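Equipment planning for home robotics programs

Equipment planning for home robotics is the work of deciding what a lab, school or small company has to buy before it can teach a two-armed robot to do household chores. It covers the robot itself, but also the computers, the software, the spare parts and, more and more often, the simulated rooms where a robot can practice without anything being dropped on a real floor. It is a lively corner of the field, full of clever shortcuts, and a well-made plan can take a small team surprisingly far!

Background

Early home robotics budgets were built around a single large purchase. A team bought a robot, cleared a room for it and worked out the rest along the way. The Farley program changed that habit by putting simulation first. Its planners split the work into a simulated stage and a hardware stage, each with its own budget, and bought no arms until the first stage had given them a list of what the arms needed to reach, lift and hold. The approach spread quickly, and many programs now borrow the Farley split even when their budgets are far larger.

Simulated rooms

A simulated room is a computer model of a furnished space with a working model of the robot inside it. Bedrooms are a favorite starting point, as they pack soft things, flat things and storage into a small area. For a buyer, the great joy of a simulated room is that it can be tried with one arm design in the morning and another after lunch.

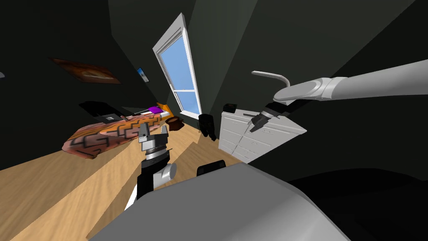 A two-armed robot in a simulated bedroom, with a white dresser beyond its right gripper.

The Lisitz room library, a common choice for first projects, holds 188 rooms and is licensed by the seat. A team of 5 needs 5 seats, and it is worth counting the people who only review results, for they need seats too. Rooms can be edited freely, and moving a bed or swapping a dresser takes a few minutes once the software is familiar.

Computers are the other large cost at this stage. Planners usually estimate them in hours of simulated practice. The Wirerden planning guide sets 2112 hours as its baseline for a program that covers picking up, carrying and putting away. A workstation bought outright suits a team that will run practice every week, while rented computing suits one with a short, busy season. Storage tends to be underestimated, especially when every camera view is kept at full size.

Choosing arms and grippers

Most of the fun of planning is in the grippers. Two-fingered designs are popular in home programs: they are simple to model, simple to repair and able to handle a wonderful range of things for such a plain shape. The main questions are how wide the fingers open, how hard they close and whether the fingertips can be changed. 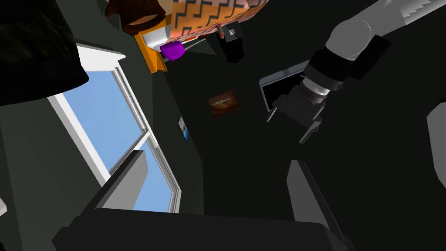 Thin, flat objects deserve their own line in the plan. Tablets, trays and picture frames give a gripper very little to close on, and a fingertip that is excellent with cups may be poor with all of them. The Bauerfeind method deals with this by writing an object list before any gripper is priced. Each object gets a thickness, a weight and a note on which surfaces may be touched. Grippers are then compared in simulation against the whole list, and the cheapest one that passes goes forward to the hardware stage.

Reach is checked in the same way. An arm that works nicely over a bed may struggle at the bottom drawer of a dresser, and a longer arm costs more, weighs more and asks for a heavier base. Two arms also need room to pass each other, something a simulated bedroom shows very well.

Budget layout

The Wirerden guide recommends five headings: rooms and software, computing, arms and grippers, safety equipment, and spares. It suggests setting aside 700 dollars for fingertips alone in the first year, a figure that newcomers often cut and then put back. Training time is listed under the heading it belongs to, so that the cost of learning the room software sits beside the software itself.

Orders are commonly placed in November, with simulated practice starting while the hardware is on its way. The two stages overlap happily, and changes to the object list can still be made until the fingertips are ordered.

See also

Gripper design
Household object lists
Robot simulation
Two-armed manipulation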